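Paid Testers Wanted: Drellari Hand, Independent Review

Zustum is looking for people to spend time with a robot hand and tell us what is wrong with it. If you have read the sales page for the Drellari kit and rolled your eyes, please keep reading. If you have read it and want to buy one, we will take your application too, but expect some arguing.

We review automation gear for small shops that can't afford to guess. The Drellari is sold as a drop-in hand for light bench work: picking, sorting, packing, handing over. The sales page says it can be "working by lunch." We have heard that line from a lot of vendors. The kit costs 2,085 dollars before shipping, and the arm is extra, so a shop that believes the page and gets it wrong is out real money.

What you would be working with is a hand with short fingers in a row and one large thumb set across from them. Whether that shape is any good for the jobs in the brochure is the main thing we want answered.
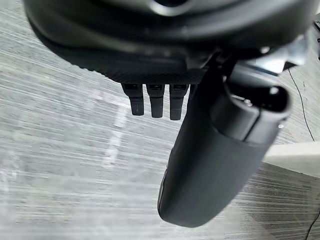
The Drellari hand over the work surface, thumb reaching lower than the fingers.

The work

You will run set tasks with the hand and write down what happened. Most of the tasks come straight out of the vendor's own list, because we think a maker should be held to its own claims. There are 51 of them. Some are dull. Picking up a washer is dull the first time and worse later on, and you will be asked to do it again after somebody changes one setting.

You will also follow the setup guide as written, with no help from us. If step four makes no sense, we want to know that it makes no sense. Please don't fix it in your head and move on. Notes should be in plain words. "It dropped the part" is fine. "Grasp stability was suboptimal" will be sent back to you.

A typical session runs 6 hours with a break for lunch, which we pay for. Sessions start at 9 in the morning at our Matberg site and the first group begins in September.

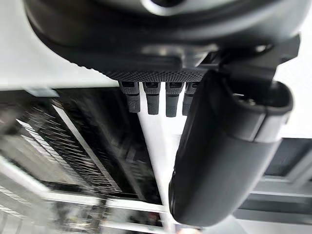
Part of each session is spent moving the arm between positions with nothing in the hand. Vendors like to skip this in their videos. We want to hear whether the motion makes you nervous, whether you trust the stop button, and whether you would leave a new hire alone with it. Those answers go in the review next to the task results and get the same amount of space.

Who should apply

You don't need a degree or any background in robotics. We would like people who have packed boxes, stocked shelves, worked a bench, run a kitchen line or done repair work, and who know how long a job takes when a person does it. Two or three applicants with some programming behind them would be useful for the software part.

You must be 18 or older, able to stand for part of the day, and able to read and write in English. You can't work for Drellari or for any shop that resells its kits. Owning a competing product is fine if you tell us.

Pay

Each tester gets 500 dollars for the full set of sessions, paid when your last notes are in. If you drop out partway, you are paid for the sessions you finished. Drellari pays us nothing, did not choose the tasks and will not see your notes before the review is out. We bought the kit at list price.

One of the kit's add-ons, a planning program called Simon, is supposed to let the hand "learn your process." We have our doubts, and that part will be tested by a smaller group. Say so in your application if you want to be in it. It pays the same.

How to apply

Send us a page or less. Tell us what kind of work you have done with your hands, which mornings you are free, and one product you bought that did not do what it said. We read that last answer first. Resumes are welcome but we don't require them. Use the contact form on the Zustum site and put "Matberg testers" in the subject line.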